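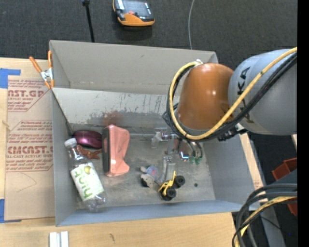

The bin at Lellach, with the bottle, the plush and the yellow toy vehicle.

Dagný Hedegaard had promised herself she would leave by six, and she had meant it when she said it, standing in the kitchen with her coat already over her arm. But the planner had been running since lunch, and there is something about a long run that makes a person want to sit down beside it, the way you sit down beside a kettle.

The trouble was the bottle. It lay slantwise across the left side of the bin with its cap up toward the corner, and every time the depth map came through, the middle of it was simply gone. The label was fine. The cap was fine. Between them the software saw bare gray floor, and so it believed, quite sincerely, that there were two small objects there and that it might reach down between them.

"You can't go through it, sweetheart," she told the screen.

She had inherited the grasp scorer, which was called Urquhart, from a man who had moved to Drelmont and left behind 777 lines of code and one comment. The comment said "fix this in January." It didn't say which January. Dagný had read those lines so often that she could hear his voice in them, patient and a bit stuffy, the voice of a man who folds his napkin. He had trusted depth above everything. If the camera said floor, it was floor, and Urquhart gave it a lovely high score and sent the arm along.

Her own idea was much less tidy. She wanted the planner to hold a doubt for a while. When a patch of floor sat between two things that lined up, a cap here and a label there, she wanted it to wonder whether something might be joining them. She had written this up as a penalty term, with a weight of 25, and then lowered it to 6 because at 25 the poor thing became so anxious that it wouldn't pick up anything at all. It wouldn't touch the gray plush in its little bluish-gray garment. It wouldn't go near the yellow toy vehicle, whose thin frame was mostly gaps anyway, and which it now suspected of being all sorts of things.

(Her mother had been like that about ice, and had spent whole winters indoors.)

So, 6. She saved the file, restarted the node, and watched the candidates come up over the camera view, 200 pale little lines standing about in the bin like grass. In the old version the best of them had always crowded into that false gap. Now they thinned out there, slowly, as the scores settled, and began to gather along the label, where there was something real to hold.

She found that she was leaning forward with her chin nearly on the desk. Outside, the last bus for Grasance pulled up, waited with its doors open, and went off without her, and she noticed it only as a change in the light on the wall.

The top candidate blinked green. It wasn't the one she would have chosen. It came in a little low, toward the ribbed end, and at an angle she thought was rather showy. But the collision check passed, and the path check passed, and the log, in Urquhart's plain and stuffy way, wrote "plan accepted" and waited for her to say yes.

Dagný opened the old comment first. She looked at it a good while, and then she deleted "in January," left the rest just as he'd written it, and put her finger on the enter key.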